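**Workshop notebook — waste handling and bench housekeeping**
11 February 2025, Leturberg site

The purpose of this entry is to record the present practice for bench waste, so that the Hirnard and Pacheco rooms may be brought into line with ours. The December entry on bin placement is withdrawn.

The bin remains on the tabletop while the bench is being cleared. The liner is to be folded outward over the rim, with enough overhang to grip when it is drawn up. Liners that slip inside the rim are to be reseated before any further waste goes in.

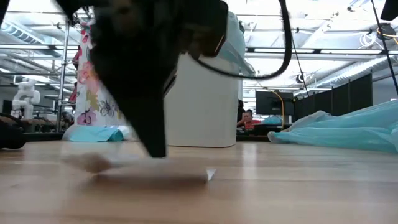
Tall white bin with teal liner folded over the top.

Liners are supplied by Baritz in cartons of 1,000. Each room draws 40 at a time and enters the draw on the stock sheet. The previous liner was shorter and did not reach the base of the tall bins; remaining stock may be used for the small bins only.

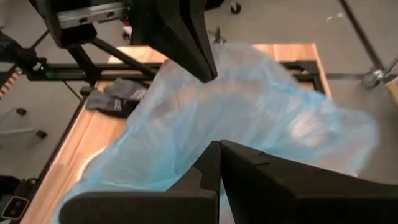

Should a new liner be opened out fully before it is fitted?
It should be unfolded and the mouth separated along its whole width. The base may be left loosely gathered and pushed down by hand afterward.

Bins are wiped inside at each change of liner. The outside and the rim are wiped weekly, and the bench top

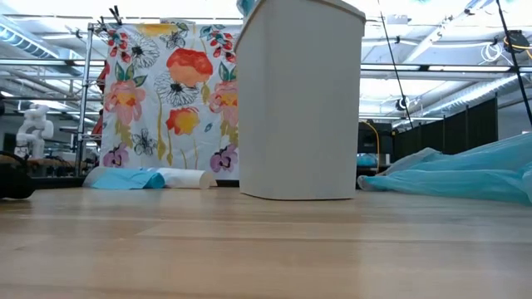

is wiped with a damp cloth along the boards, then dried. Standing moisture at the seams has raised the grain on one bench at Pacheco — sanding is still outstanding.

Sorting on the bench is permitted for small dry litter only. Plastic film and paper are separated where practical; anything with residue goes directly into the lined bin. 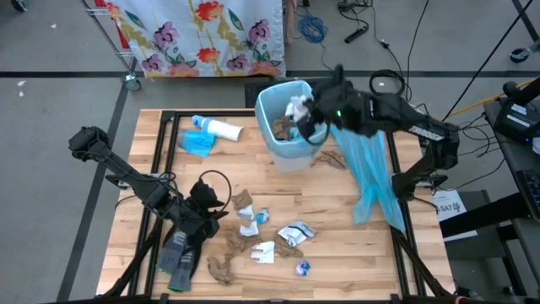

Paper accounts for most of our volume between collections, and it is seldom flattened. It should be pressed down before the liner is tied. Crumpled brown pieces such as those in the lower center of the table take up far more room than their weight suggests, and the white scraps among them are easily missed on a first pass. A second pass is therefore required before wiping.

Outstanding: confirm the Baritz reorder; move stock sheet 51 to the new binder; send a copy of this entry to Hirnard.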